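Comparing Two Five-Fingered Hands on a Bimanual Basket Hold

This page covers the procedure we use to compare two sets of five-fingered hands on the same pair of arms. The task is a two-handed hold of a light, open basket with a small load in it. The hand sets are referred to by their bench names, Falier and Stetby. The procedure assumes both arms are already calibrated to a common base frame and that you can log joint position and motor current for every finger.

What you need

Two arms with matching wrist flanges. Both hand sets, left and right. A shallow plastic basket with lattice walls. Fruit or similar items that can shift inside the basket. A flat white table. A bench scale. The controller build used for these notes is Plasberg 3923. Earlier builds filter the current signal differently, and their logs should not be mixed with logs from this one.

Step 1. Mount and zero the hands

Mount one hand set and tighten the flange bolts in a cross pattern. Leave enough slack in the arm cables for full wrist rotation. Command both hands fully open and wait until the current readings settle. Zero the finger positions in this state. Repeat the zero after every hand change, even if the stored values look correct.

Step 2. Set the load

Place the items in the basket and weigh it. Our load is 400 grams including the basket. Use the same items for both hand sets. Round items roll and long items do not, so a mixed load gives a more useful disturbance than a single block. Place the basket on the table with its long side toward the robot if it has one.

Step 3. Set the approach

Bring the wrists in from the left and right with the palms facing each other. The lower fingers go under the rim at the front. The upper fingers stay along the sides. Stop each hand just short of contact and save the pose. Both hand sets must use the same saved wrist poses. If one set has longer fingers, correct for it in the tool offset and leave the pose alone.

Step 4. Close and lift

Close the lower fingers first at low current, then the upper fingers. Limit closing current to 40 percent of the rated value. Lattice walls flex, and a higher limit will fold the rim before the position error shows it. Raise both wrists together on a single time base. Do not let each arm run its own trajectory clock. A small time offset between the arms tilts the basket and moves the load to one side.

Step 5. Hold and log

Hold for the full logging window, then lower and release. Run 3 trials per hand set without changing the load. Log finger current, finger position and wrist force. Discard a trial if an item leaves the basket, and record it as a failure.

Reading the results

Compare the current in the lower fingers first. These carry most of the weight. In our runs the Falier thumbs drew less current for the same hold, but their position drifted more over the window. The Stetby hands held position better and ran warmer. Selim Saraç repeated the test with the wrist poses mirrored and found the same order, so we do not attribute the drift to one arm.

If left and right currents differ by a large margin, check the load position before changing any gains. Birsen Tekin's script plots both sides on one axis and is kept in the same folder as the logs. 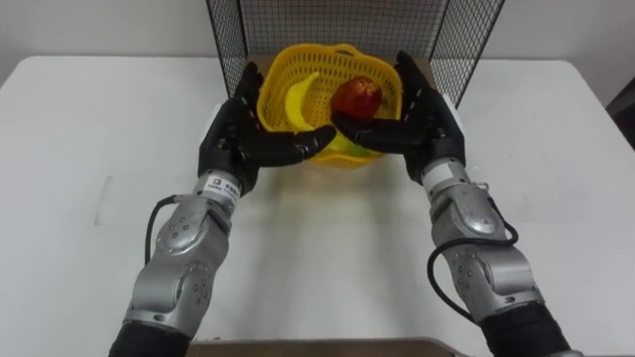
Two-handed hold, mixed fruit load, palms inward.

Contact: Abdelghani El Fassi, Güler Manipulation Bench | Back to top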